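Marnby Town Boards > Books & Magazines > What happened to the Seritdale Quarterly?

Started by inkwell_ed, Monday, October 14, 2019

inkwell_ed wrote:
My copy came on Saturday, three weeks late, and I have now read the whole thing including the ads. I've subscribed since it was stapled at the corner and I'm used to its moods, but this is the first one where I checked the cover to make sure I'd been sent the right magazine. The short stories are down to one. The letters page is gone. There's a four-page spread on choosing a sofa.

Did I miss an announcement?

pennywhistle wrote:
There was an announcement. It was in the July issue, under the crossword, in the type size they normally save for the solution. New editor, Kamran Bugti, "a broader conversation with the region." I assumed that meant recipes.

Rudd_Lane wrote:
I like the new one. There, I said it. The old Quarterly ran the same heron poem every spring with the heron facing a different way. The piece on the Brelletti bakery closing was the best thing they've printed in years, and I read it twice, once out loud to my husband, who was asleep.

inkwell_ed wrote:
The bakery piece was fine. It was also 2000 words long and got to the bakery on the second page. I learned a lot about the writer's knees.

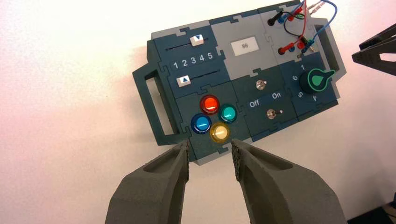 And I don't object to a magazine changing. I object to paying for the change in advance. My renewal went up in the summer and what I got for it was heavier paper — very nice paper, you could shingle a porch with it — and fewer things printed on it. If they'd asked, I would have taken the thin stuff and a second story.

galoshes wrote:
Heavier paper brings in advertisers. Advertisers pay for the story. My sister sold ad space for a weekly and this is all she talked about at Thanksgiving.

inkwell_ed wrote:
Then the advertisers paid for one story and a sofa.

pennywhistle wrote:
What I miss is Radek Šťastný's column. I know he was cranky. I know he reviewed the same diner under two names. But he once gave 200 words to the sound of the Seritdale post office door and I still think of it whenever I mail something. Has he retired or was he pushed?

Rudd_Lane wrote:
He's still on the masthead as "contributing." My mother-in-law is still on our Christmas list, for comparison.

hobart_k wrote:
I used to proofread for them, so take this with the usual salt. He was asked to cut the column down to 40 words and call it "Quick Takes." He sent in a column of exactly 40 words. I won't repeat them. It did not run.

pennywhistle wrote:
I would pay the new renewal price for those 40 words.

galoshes wrote:
Can someone who keeps back issues tell me when the letters page stopped? I had a letter in there once about leaf pickup, and I'd like to know if I was near the end. I don't want to think I finished it off.

inkwell_ed wrote:
I keep them all, in the hall closet, to the sorrow of everyone who owns a coat. Let me dig. I did find the last letters page, and no, it wasn't you. It was a man from Rudd who wanted the tide tables back. We are not on the coast. 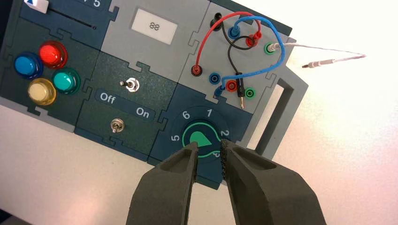 Vol. 31, No. 2

"Sir: I have followed the debate over the serial comma in these pages with interest, dread, and fatigue. May I suggest that both parties be given a room at the library and the rest of us be given the tide tables. I would also like to know who is choosing the cover photographs, and whether he has been outside."

You can't tell me a sofa beats that.

Rudd_Lane wrote:
OK, the letter is good. I still say one good letter doesn't make up for the heron.

hobart_k wrote:
The heron poet paid for a lifetime subscription. There were considerations.

galoshes wrote:
Relieved it wasn't me. Has anyone tried writing to them and asking for the letters page back?

pennywhistle wrote:
Where would they print it?

inkwell_ed wrote:
I've written. Two pages, single spaced, mostly civil. I'll post the reply if I get one. In the meantime, if anyone wants the sofa pages, they're yours. Pickup only, and mind the coats.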